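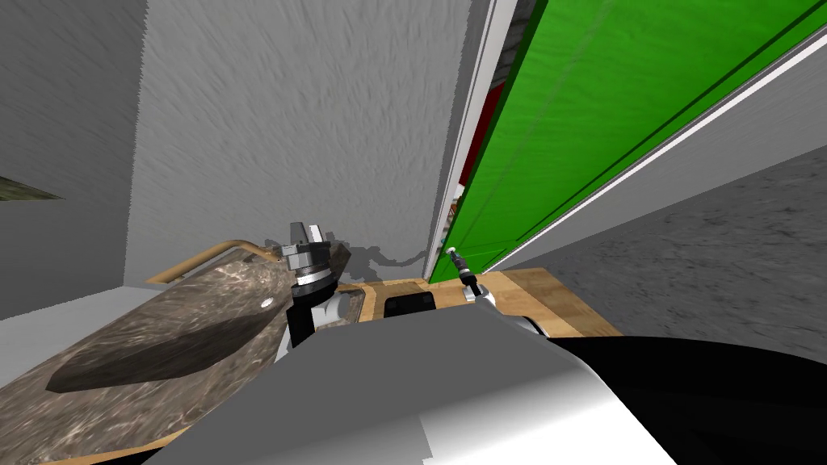
Wall Finish and Daylight in a Single-Window Room
Project report, Building Services module
Submitted August 4, 2023

1. Purpose

The project set out to measure how much the finish on a wall changes the daylight reaching a work surface in a small room with one window. Color is usually treated as the main variable. Texture gets less attention, partly since most published reflectance values are given for smooth, clean samples under even light, and partly since texture is hard to state as a single number. Our question was whether texture makes enough difference to be included in a hand calculation of the kind used at an early design stage.

2. Room and equipment

All readings were taken in the north study room on the ground floor of Remwood Hall, Rotetley. The window faces an open yard with no trees close enough to shade it. The ceiling is matte white and was left alone, as was the floor. Furniture was pushed to the end wall and covered with a neutral cloth so that it would contribute the same amount to every reading.

Light was measured with two Stireo handheld meters, one fixed at the window and one moved between points at desk height. The fixed meter gave a reference for the sky at the moment of each reading. Before every session both meters were set side by side under the same lamp and their values compared at 1000 lux. If they disagreed by more than the tolerance printed in the manual, the session was put off. This happened twice in March, both times after the meters had been stored in an unheated closet.

Eight sample boards were prepared. Four were painted in a pale gray emulsion and four in a mid gray from the same range. Within each group one board was rolled smooth, one was brushed in a single direction, one was brushed in crossing strokes, and one was stippled. The boards were hung in turn on the side wall, covering most of the area between the window and the door.
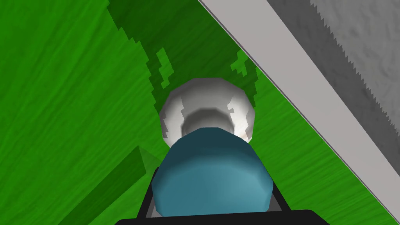
Paint was left to cure for a full week before any board was measured. An early trial on a fresher coat gave values that drifted upward over several days, and those were thrown out along with the board.

3. Method

For each board the moving meter was placed at marked points along the center line of the room. Readings were taken only under an overcast sky. The ratio between the moving meter and the fixed meter was recorded, and the ratio is what is compared in the rest of this report. Absolute values are in the appendix.

A total of 127 readings were taken. Of these, 111 were kept. The rest were rejected because the fixed meter changed by more than the allowed amount during the reading, normally from a break in the cloud. Rejected readings were fairly evenly spread over the boards, with slightly more against the stippled mid gray, which had been scheduled for an unsettled afternoon.

4. Results

Moving from pale to mid gray lowered the ratio at every point. The drop was smallest next to the window, where direct light from the sky dominates, and largest at the back of the room. This agrees with the textbook account and was expected.

The effect of texture was weaker but did not vanish. Both crossed brushing and stippling gave a lower ratio at the back of the room than the smooth board of the same color. Single-direction brushing could not be separated from smooth with the number of readings available. We had predicted that the direction of the strokes would matter and had planned a second series with the brushed boards turned on their sides – the room was needed for exams and the series was dropped.
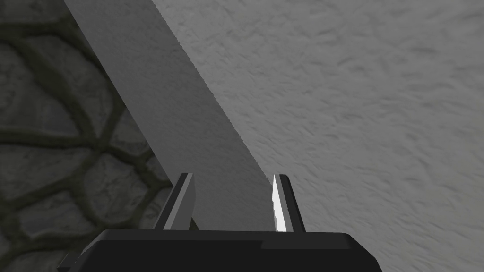 One reviewer of the draft objected that the stippled boards carry more paint per unit area than the rolled ones, so that film thickness and texture are mixed together in the result. The objection is fair. We did not weigh the boards before and after painting. A single check was made by adding a second rolled coat to the smooth pale board, and the ratio did not change beyond the scatter, but one board in one color is thin evidence.

5. Choice of finish value in a hand calculation

The Yusof worksheet used in the module asks for one average reflectance for all the walls. Each wall is weighted by its area and the results are added. The difficulty comes when a room contains surfaces that differ a great deal from one another. In the view placed after this paragraph, a large gray wall with a streaky, brushed texture shares the space with a bright green panel that slants down toward a light wooden tabletop. An area-weighted average would fold the green into the gray and lose the fact that a strongly colored surface near a work surface can tint the light falling on it. The worksheet has no entry for this. For our room the omission did no harm, as every surface was close to neutral.
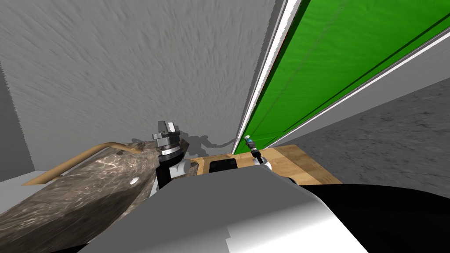 Texture can be entered in the worksheet only by lowering the reflectance by hand. We tried this for the crossed and stippled boards, adjusting the value until the calculated ratio at the back of the room matched the measured one. The adjustment needed was small for pale gray and somewhat larger for mid gray. A wall like the streaky gray one in the rendered interior would fall between our brushed boards in appearance, and a designer would have to guess which of them to follow. The worksheet would be easier to use if it came with a printed card of finishes.

6. Sources of error

The meters respond to the angle of incoming light, and the correction supplied by the maker was applied without being checked. The person taking the reading stood in the same spot each time, against the end wall, but wore different clothing on different days. Later sessions used a dark lab coat throughout.

The edges of the boards did not sit flush. A narrow strip of the original wall showed above and below each one, and its reflectance was measured separately and included in the area average. The door was kept closed. Its glass panel was covered with card from the second session onward, and readings from the first session were repeated with the card in place.

Appendix A lists the kept readings by board and point. Appendix B gives the meter comparison for each session.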